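How to test whether a robot can fold your laundry yet

Shirts are where most folding demos get into trouble. You can check any system with one shirt and a timer.

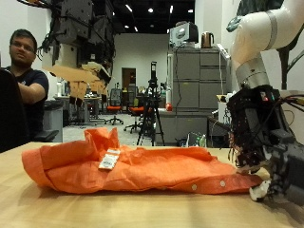 A crumpled orange shirt on a wooden tabletop, with a robotic hand at one end of it.

What you need: a button-front shirt, a clear table and a timer. At Sturmont we use the same steps for every arm, including the Karex and the Gromeck.

1. Drop the shirt from chest height. Do not smooth it. A shirt laid flat tells you very little.

2. Start the timer and let the machine find an edge by itself. Finding a sleeve or collar in a heap is the hard part - folding is mostly fixed moves after that.

3. Watch the grip. Note each time the fingers pick up two layers or close on nothing.

4. Stop at 260 seconds, finished or not. A person takes 30 seconds, so anything slower than this is no help with a full basket.

5. Check the result. The sleeves should be inside, the collar up and the buttons facing out. Pick up the shirt and put it on a shelf. If it falls open, mark it as a fail.

6. Repeat 45 times, dropping it again each time. Write down every failed run, even if someone stepped in to help.

How to read the score

If more than six runs fail, you will still be standing next to the machine. Towels are easier and should be scored on their own sheet. For now, we would let a robot do the towels and keep folding the shirts by hand.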